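Keep the Old Phone in Service
Ignacio Pereyra
2 min read
Print | E-mail

Replacement schedules for company phones are set by accounting, and accounting works from the depreciation table. At Tekdale the table says 2 years. The battery in a typical handset falls below useful capacity at about the same point, so the two events get treated as one.

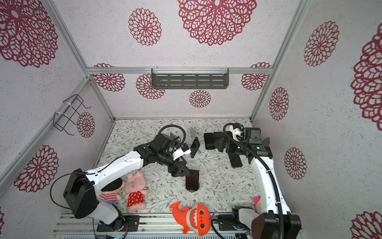
They are separate failures with separate costs. A battery swap takes a technician under an hour. A replacement phone means enrollment, data transfer and a week of small complaints. Of the last 30 units retired in our office, over half needed a battery and nothing else.

The valid objection is security updates. Once a maker ends support, the phone should go – no repair fixes that. But the support date is published, and a buyer can plan to it.

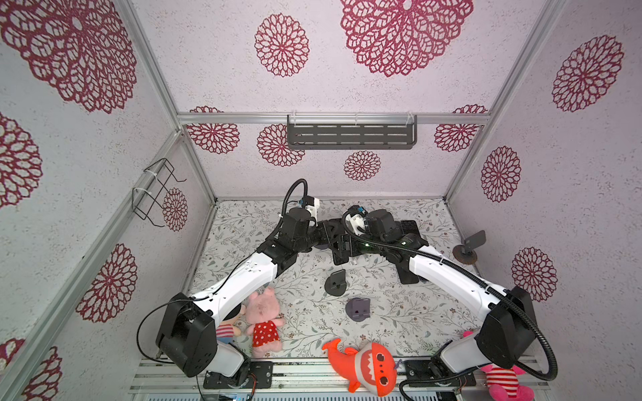 What buyers should ask for

Put a parts price list in the contract, fixed for 4 years. Test batteries every September. Retire by support date.

Related
Jostum and the Sealed Case
Reading a Repair Quote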